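Coat stand vs. wall hooks for a small office
Started by plinth_and_pie, Fri 13 December

plinth_and_pie
We have carpet, pale walls and a landlord who regards a drill as an act of war. So: coat stand. I'm torn between the Kwofie and the Ekberg. Anyone lived with either? Mostly shirts and light jackets, plus whatever people bring in and abandon until June.

gusset
Ekberg, 3 years. Fine as long as you load it evenly. Hang one wet parka on it and you'll meet it again on the floor.

Bernice Amoah
Neither. Get over-door hooks. A coat stand is a pile of laundry with ambitions.

plinth_and_pie
The door is glass, Bernice.

Bernice Amoah
Then you have my sympathy and a pile of laundry.

halfwindsor
Whatever you buy, check the base. Flat disc bases sit nicely on carpet, legs find the one lump in it and rock. Also look at the shape of the hooks. Thin ones leave a little nipple in the shoulder of every knit you own.

gusset
Disagree on discs. Mine is a disc and see above re: parka.

halfwindsor
Yours fell over because you hung a parka on one side of it. A cathedral would lean.

Érica Godoy
I have a black one with a round flat base and rounded knobs, and the knobs are kind to fabric. What it does badly is thin stuff. People don't use the knobs, they throw a shirt over the top and walk off, and then it hangs there like a flag nobody salutes. If you want shirts to look like shirts, put a few hangers on it.

Bernice Amoah
Hangers on a coat stand. We have reinvented the closet.

Érica Godoy
A closet that cost me 35 dollars. The Pridement one at the mall is 200 and holds the same shirts.

gusset
Does yours have the bendy pole? I keep seeing those and can't tell if it's a style or a defect.

Érica Godoy
A gentle curve, yes. Style, I've decided. 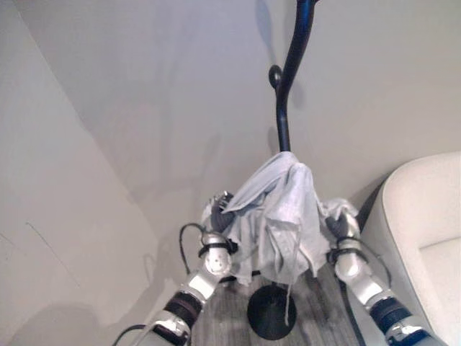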